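Beer & Cider / Production

Prosta to Move Zulu Dark Lager to Decoction Mash

2019-03-05

Prosta will change the mash program for Zulu, its year-round dark lager, from a step infusion to a single decoction. The first batch made with the new program is due to be packaged in July. The recipe, hop schedule and yeast strain stay the same.

The change follows the installation of a Mamix mash kettle at the brewery's Dovari site. The old brewhouse had one combined mash and lauter tun with no direct heat, so temperature steps were made by adding hot water. That limited how thick the first mash could be and left little room to adjust the final gravity.

With the new kettle, a portion of the thick mash is drawn off after the first rest, held at saccharification temperature, boiled for 10 minutes and returned to the main mash. Prosta ran the procedure on its pilot system over the winter and reports deeper color and slightly lower attenuation than the infusion version.

"The boil time is short by traditional standards, and we tried it longer," said head brewer Drahomíra Jurčo. "Past a certain point we picked up astringency from the husk and no more malt character. The darker malts go in late now, at the top of the main mash, which took care of most of the rest."

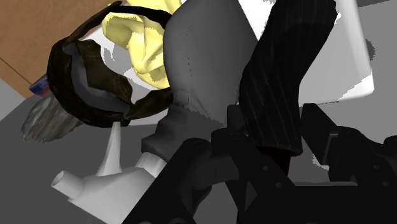 Black gripper with two finger assemblies. Computer rendering.

The decoction adds up to 76 minutes to a brew day, depending on how quickly the drawn portion reaches a boil. Prosta will brew Zulu as the first turn of the day and follow it with its infusion-mashed pale beers, which can share the lauter tun without a change in setup.

Fermentation is unchanged. Zulu is pitched cold, given a diacetyl rest near the end of primary and lagered in horizontal tanks. The brewery has set aside 155 barrels of tank space for the first run, all of it for draft accounts and the Dovari taproom. Cans will follow once the existing stock has sold through.

Total Zulu production for the year is planned at 600 barrels. Jurčo said the brewery has no plans to extend decoction to its other lagers — the helles in particular is built around a pale color that a boiled mash would alter.

The price will not change. Kegs from the new program will carry a revised batch code on the collar, and the label artwork stays as it is.

Related items
Horizontal or vertical: lager tank geometry for small cellars
Water report basics for dark beers
Can seam checks between shifts
Late additions of roasted malt and mash pH
Cidery adds cold storage ahead of fall pressing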